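# Water Use in Shared Student Kitchens: Final Report

Submitted 4 August 2025 – Household Resources Module, Nadotholm College
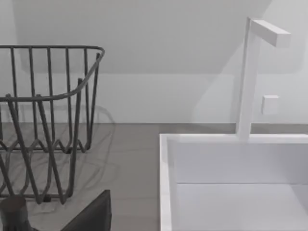 *Figure 1. Wire dish rack, empty (computer rendering).*

## 1. Background

Residents of the Nadotholm halls share kitchens and pay a fixed charge for utilities. Because water is included in that charge, residents do not see what they use. The college asked student groups to examine one everyday source of water use and to suggest changes that could be made without building work. This group chose dishwashing by hand.

## 2. Method

The study covered two kitchens, both on the second floor of Chowdary House. A Teltix flow meter was fitted to the cold and hot supply of each sink at the start of May. Residents were told that the meters were present and were asked to wash up as they normally would. A diary sheet was placed beside each sink, on which residents marked whether they had used a running tap or a filled bowl.

In total, 100 washing sessions were recorded with both a meter reading and a diary entry. Sessions without a diary entry were left out of the analysis. Readings were stored in Grolel, the spreadsheet tool used throughout the module.

## 3. Findings

Sessions with a running tap used more water than sessions with a filled bowl in both kitchens. The difference was largest in the evening, when residents washed pots as well as plates. Short sessions, such as rinsing a single mug, showed little difference between the two methods.

Diary comments gave some insight into habits. Several residents wrote that the bowl was often already in use or had been left dirty. Others preferred to rinse under the tap to remove soap – a step that was not always recorded separately and may have raised the readings for bowl sessions.

## 4. Limitations

The sample was small and came from one building. Residents knew that they were being metered and may have changed their behavior. The meter in the east kitchen stopped logging for 3 days and the missing readings could not be recovered. The number of items washed was not recorded, so water use per item cannot be stated.

## 5. Recommendations

The group recommends that each shared kitchen be given a second washing bowl and that a short notice on bowl washing be placed above the sink. A further study should record the number of items washed and should include at least one kitchen outside Chowdary House.

Diary sheets and meter readings are held with the module office and may be viewed on request.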